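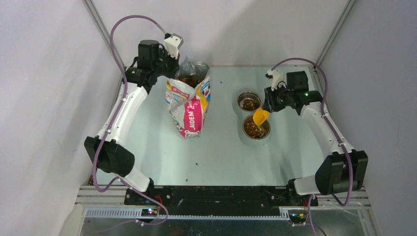 20 Jun 2022. Skerkis trailer, off-grid supply.

Refitted both panels after Zuzana resealed the roof mounts. Open circuit voltage matches on the two strings. Charge controller set to the Bruvden profile, absorption held 90 min. Inverter idle draw still too high - Fulvio suspects the standby relay.

Logged 346 Wh into the battery before shading from the north fence. Fuse holder on the negative side replaced, old one discolored.

To do: torque check on busbar, label the isolator, ask Elisa for the August load list.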